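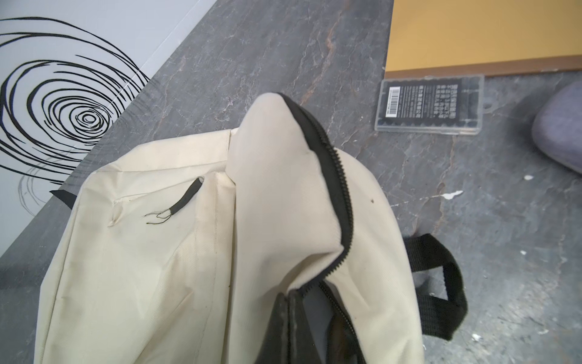 Posted in: Slow Travel, Packing Notes
June, by Sarita Goel

My grandmother crossed half a continent with one suitcase and a basket of food. I could not go away for a weekend without two suitcases. For many years I believed this was a question of character, and that I was born with the wrong one. Now I think it was mostly a question of habit, and habits can be learned late, the same as languages.

The change started with a trip to Bemden. My connection in Luik was short, the elevator at the station was out of order, and I carried 13 kilos up the stairs while my train closed its doors. I sat on the platform until the next one and made a list of everything in my luggage. Almost half of it I had not touched, and would not touch, because I know myself. There were shoes for a dinner that nobody had invited me to.

Since then I travel with one bag, and I have a rule of four: four tops, four pairs of socks, and so on. I wash something in the sink every second evening. It is a little boring, I admit, but I have come to like it. You open the window, you hear the street, you wring out a shirt.
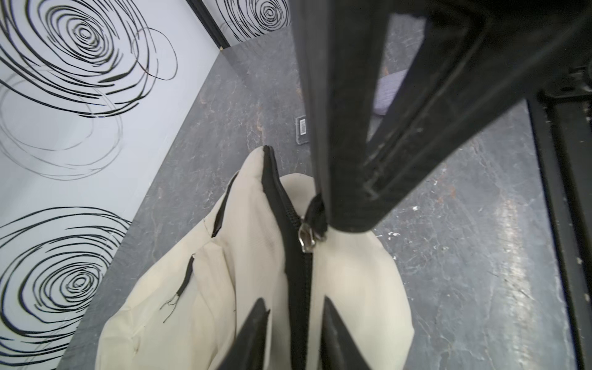

Cream fabric, black zipper.

The hard part for me was books. I used to bring one for each mood. On the last trip I took only an old walking guide to the region, a reprint of an edition from 1855, and I read it slowly, a few pages with coffee. The author complains about the inns, the mud and the price of eggs. He walked 10 hours on some days and still had strength to complain, so I felt in good company.

I wrote about the rule of four last month and received more letters than usual.

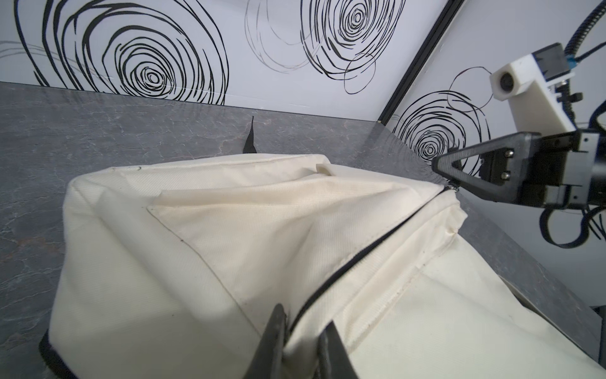 Elsie Goodwin wrote that four tops are fine in summer, but she would like to see me try it in November, when a wool sweater takes two days to dry and the whole room smells of sheep. She is right, of course. In cold months I wear the sweater on the train and do not wash it until I am home. I also bring one thin layer more, so the rule becomes a rule of five, and I say nothing about it.

Several of you wanted to know about food. I carry bread, a hard cheese and a small knife if I go by train. In Bemden I ate almost every evening at Bamia, a narrow place behind the market, where the lentil soup comes with too much lemon — exactly how I like it. They are closed on Tuesday, as I learned on a Tuesday. 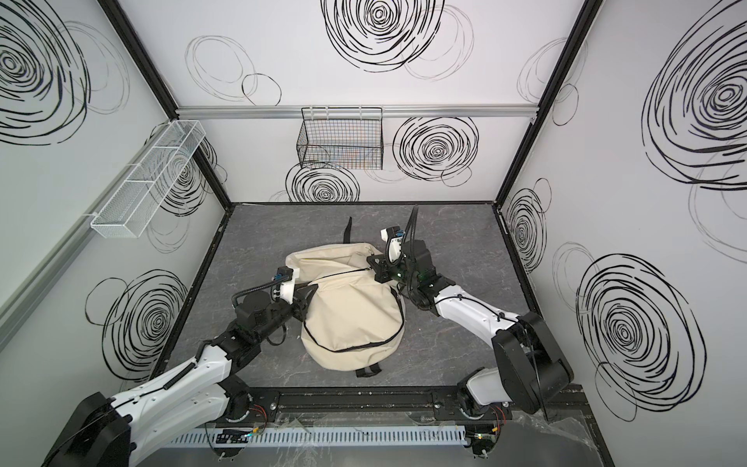

What do you do with presents for the family? I buy them on the last day and only things that can be eaten, so the bag is never heavy for long.

In the autumn I hope to go back and walk the river path, if my knee agrees. I still have to choose which sweater.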